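Parts robot at Urkell back on the job after Saturday stoppage

OSTPORT - Folks at the Urkell parts room had a longer Saturday than they'd planned, after the two-armed robot that handles their trays and boxes stopped in the middle of a job and would not let go of what it was holding (a plastic tray, and thankfully nothing heavier!). 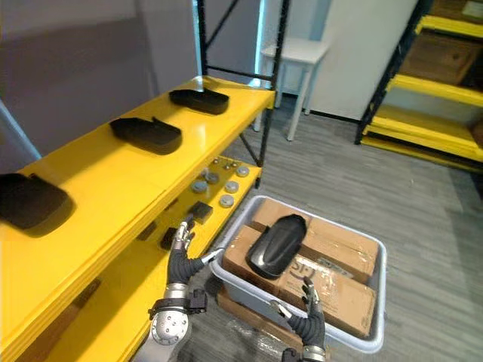
Hanyu Cui, who was on shift, pressed the stop button and kept everyone 5 feet back while she waited on a call to Jonder, the company that looks after the machine. No one was hurt, and the tray came through fine too, once a technician had talked her through releasing the fingers by hand, which took 30 minutes and a good deal of patience.

The trouble was traced to a grip sensor in one hand that kept reporting an empty palm, so the hand kept right on squeezing.

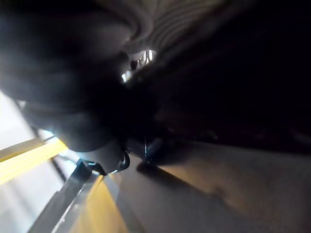
Joar Åberg, who runs the room, said the sensor has been swapped and the robot put through 100 practice pickups at slow speed, with two people standing by the whole time. He'd like the staff to know they did just the right thing, and that he'd much rather lose an afternoon than a finger. Jonder will be back in June to check the other hand.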